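Stumivex is a code of practice for benches on which two robot arms share one table and handle light household objects. It was drawn up by Hilkka Ojala and Marichka Antoniuk for the Mudex workshops, and later taken over with small changes by Flillent. It covers the layout of the bench, the choice of objects, the conduct of a session and the keeping of records. It does not cover mobile robots or arms that lift more than 5 kg.

The code grew out of an earlier set of house notes known as Lopes, which ran to over 200 separate points. Many of these repeated each other, and the first edition of Stumivex cut them down to a short main text with two annexes.

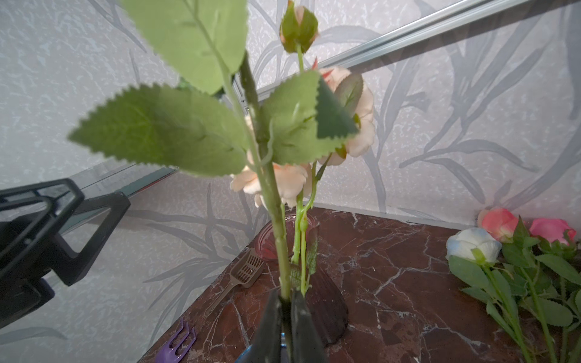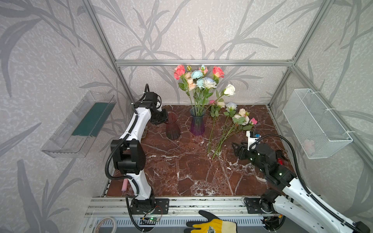 Flower arranging with artificial roses and glass vases.

Part two of the code deals with fragile and flexible objects. Each task must have a written start state and end state, and any change to either counts as a new task. Glass may be used only on a flat top and must stand clear of the table edge. Artificial stems are preferred to cut flowers, as they keep their shape over a long series of trials. Where a stem has to go into a vase, the gripper should hold it by the green part above the rim, and the second arm should stay back until the first has let go. Both arms are normally fixed to a common front rail, so that their distance apart can be checked with a single measurement.

Part three concerns people. Nobody may reach over the front rail while either arm is powered, and gloves are to be worn when broken glass is cleared. A session ends after 400 trials or at the end of the shift, whichever comes first.

Records are kept for each bench and must list every dropped object, including those that did no damage. Flillent adds a full inspection of the grippers every 1000 trials. The second edition, issued in October, moved the rules on cable routing from the main text to the first annex.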